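Notes from the mobile desk

The longest queue in our inbox this month was about the Rallent 4, so I start with it. Cuvilley confirmed on Wednesday that the update to the new system version is now going out in Canada, first to the unlocked phones and later to those sold by the carriers. The download is 792 MB. You need more free space than this, and my own phone refused to begin until I had removed some old podcasts.

What is different after the update? The notification panel has been made calmer, with grouped messages from the same app. The battery page finally shows which app was awake during the night. The colour of the quick settings can be changed, but only between four choices, and I do not find any of them beautiful. Rahel Nägeli has it on her work phone and she reports that the camera opens faster. I did not notice this on mine.

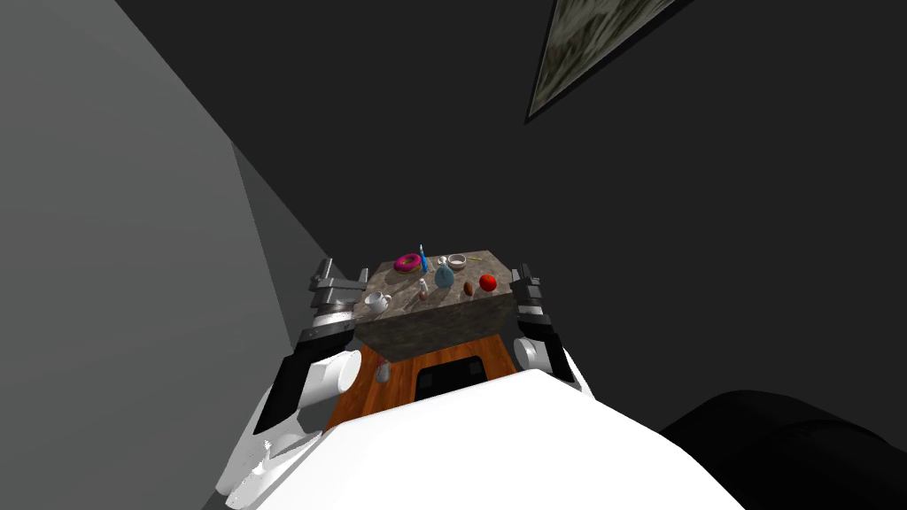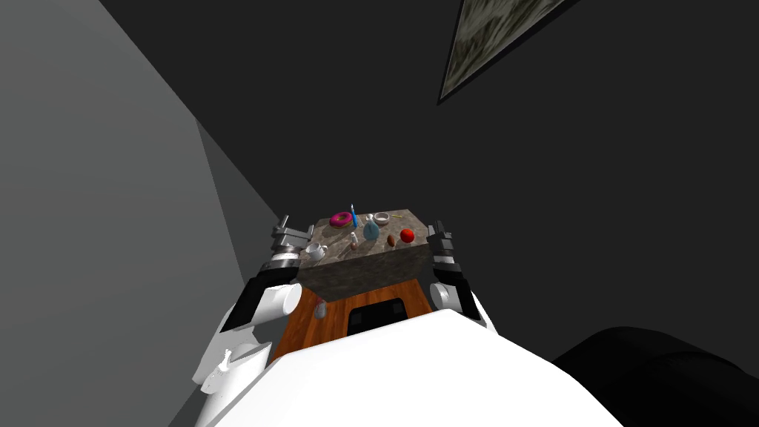

A warning for those who use the Camenzind keyboard: after the update it loses its personal dictionary. Please export your words first, under Settings, Language, Backup. Henk Timmermans did not do it and lost 600 entries, most of them Dutch street names. The developer has promised a repair in July.

The second piece of news is smaller. Zesside has lowered the price of its 10-inch tablet to 114 dollars, and I think it is now a reasonable choice for reading and for recipes. For games it is too slow, and the speaker is on one side only - you will cover it with your hand. The cheaper model does not include a charger in the box.

Several readers asked if we will repeat the evening on moving photos between phones. Yes, we will do it again in the fall, and Vittoria Caruso has agreed to lead it. She would like to know in advance which phones you have, so please write the model in your reply to this newsletter. If you do not know the model, look under Settings, About phone.

Next month I will write about Reto Sutter's test of cheap wireless earphones. He is still waiting for one pair to arrive.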